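Two Thousand Ways to Put Down a Bottle Cap
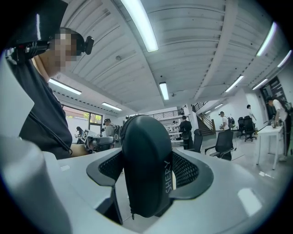 PIRNUS, 8/22/25 – The collection floor has fluorescent light, a staircase, more office chairs than sitters, and a number of grown adults in head-mounted gear leaning over desks with a gripper in hand. If you have come up from accounts lately and wondered whether to say hello, please do, but wait until the hand comes off the trigger. Everything before that goes into the data.

The Gimance project is now in its second quarter of gathering demonstrations, and the tally as of this morning is 2,000 accepted episodes. Accepted is the important word. Another 406 were thrown out in review, for reasons ranging from "gripper never closed" to "operator appears to be scratching nose with it." The reviewers do not put names on that list, although several people have been walking past the review desk with unusual speed.

For readers in other departments, the routine goes like this. You pick up a hand-held gripper, check that the marker card beside it is flat and clean, and do something extremely dull with it. You move a small bottle from one side of a table to the other. You drop a sponge in a tray. You do it again from a slightly worse angle. Somewhere down the line the learning system studies all of this and attempts the same thing with a real arm, and we find out what we taught it by accident.

What we taught it in May was hesitation. Wanpen Khunthong, who runs the floor, went through the early batches and found that most of us paused just before every grasp, like people about to touch a strange dog. The model picked this up beautifully. It would glide over to the bottle, stop, think about its life, and then close. She asked everyone to redo the set of 300 tabletop transfers without the pause, and the new batch is a good deal brisker. A few of them are brisk enough that the bottle left the table, and those have been kept in a separate folder called "enthusiasm."

Yabsira Gebru has taken over the task list and would like more variety. The current list has 111 tasks on it, of which the operators have shown a clear preference for the eleven that can be done near a chair. From Monday the tasks will be assigned at sign-in. Swapping is allowed. Swapping your way back to "place lid on jar" four days running has been noticed.

A few items from the floor:

Gripper sleeves get zipped all the way before you start. A dangling zipper pull is fine, a half-open sleeve is a rejected episode.

Head straps should be snug. If the camera slides down while you are looking at your hands, stop and start over. The model has already seen plenty of foreheads' worth of ceiling.

Dimis has asked for left-handed operators. We have two. If you are left-handed and have been keeping it quiet, see Yabsira.

The Tan table stays set up for the cap and bottle tasks through the end of next week, so please leave the small parts where they are, including the ones that look like trash.

Sign-in for next week's sessions is on the sheet by the stairs. Morning slots are nearly full and the slot right after lunch is, as ever, wide open.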